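### 3.2 Where the leftovers go

I should say up front that I came to this study as a guilty saver of takeout tubs, so I had a stake in the answers. Mwanaisha Mussa and I asked 20 households in Rulton to keep a kitchen diary through September, and I visited each one twice (and got fed nearly every time!). What we wanted was the everyday talk around storage: who decides that a tub is worth keeping, and who gets to throw it out.
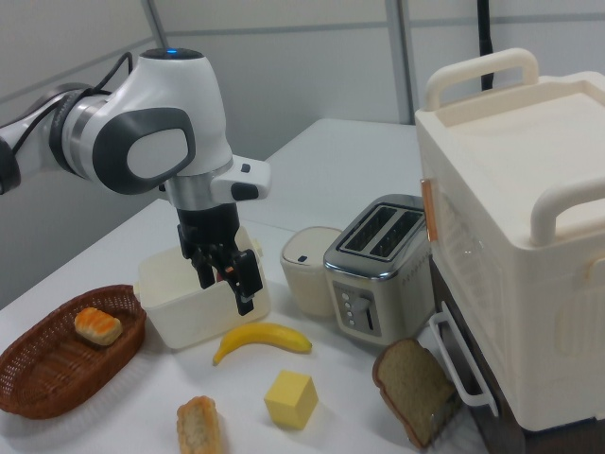
**Figure 4.** A translucent white plastic box on a white tabletop.

The word "good" came up constantly. A good box was one you'd be annoyed to lose at a potluck, and people had strong feelings about lids – one woman kept hers in a separate drawer and wouldn't let her sons near it. Boxes without lids drifted down to the garage and ended up holding screws or seed packets. I'd expected price to matter more than it did. We come back to the garage in Section 4, where the diaries get a lot messier.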